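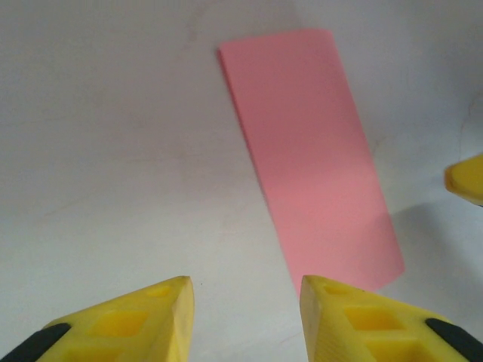
I've had the Luron gripper kit on my bench since March, and flat stuff is still what I judge it by. A block is easy. A single pink sheet lying flat on a table gives the fingers very little to get under.

The kit cost me 543 dollars with the wrist camera. The yellow fingers are light and simple to swap — Mogens Briem did his in one evening. The manual is thin on camera setup, so plan on emailing support. I'd still buy it again.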